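Home Notebooks Nerneck Sim bench Parts list Search

Nerneck notebook, August, started 9:40 in the morning

Camera and controller comparison, living room set

Coffee first, then the long-promised look at whether we can live with the small camera setting. The Tustgate controller has been choking whenever we feed it full-size views, and I have been saying since spring that we could shrink everything and carry on happily. Well, now I have to prove it, and I'm writing this down as I go so that whoever picks it up next doesn't have to ask me twice (though you're always welcome to ask me twice).

The plan is to run the old Drirkano controller and the new Tustgate one on the same simulated room, same arm, same seeds, 2000 steps each, and keep the views from both so we can argue over them at lunch.

1. Arm view, cheap setting

I wanted to know how little picture we could get away with and still tell where the head of the arm is. You do get the general outline, the upright column and the part hanging off to the right, and for a rough check that the arm is upright I would take it. For anything to do with the fingers, no. I can't find a pair of jaws in there however long I stare, and if I can't, I don't like our chances of teaching a controller to. Note for the gripper comparison: the two-finger and the wide-jaw model would look the same to us at this setting, so please don't compare them on it. 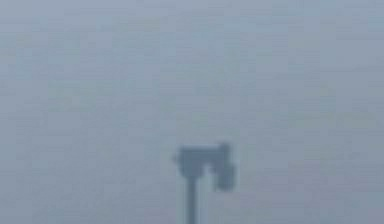
2. Room view, for the layout

Second job was a look at the room itself, with the arm out of view, so I could think about reach. I like this layout more than I expected to. There's a good stretch of bare tile between the dark wood piece on the left and the red sofa, and the grout lines are a gift when you want to judge distance by eye. The flat pale thing lying on the sofa near the far armrest is what I'd pick as the first reach target - it shows up beautifully against that red. The tiny white speck on the lower shelf at the left is another matter, and I'd save it for later. I also see blocky fringes along the top of the sofa back, so the edges want some care before anyone trusts them for an outline.

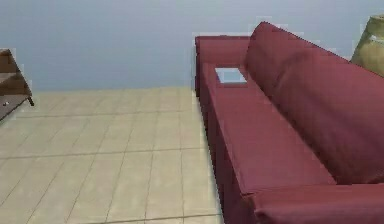 Entry by Đỗ, sim bench, Nerneck

Back after lunch. Drirkano finished its run without complaint and took 59 minutes over it, a bit slower than I remembered, but it is a patient old thing and I'm fond of it. Tustgate was quicker and stopped with an error twice before I found that I had left the old joint limits in its settings file. My own fault entirely. Third go went through.

I haven't compared the reach errors properly yet. My feeling so far is that Tustgate moves more smoothly and Drirkano settles closer to where you sent it, but that's from watching the plots over a sandwich, so treat it kindly.

To do next:
- rerun the arm view one setting up, same seeds
- leave the room view as it is for now
- ask about the wrist camera offset, the number in the parts list looks old
- put the Tustgate joint limits somewhere sensible

Both logs are in the shared folder under the August heading. Tustgate is still loaded on the bench machine if anybody wants a turn this evening.

Contact the sim bench | © Nerneck | Back to top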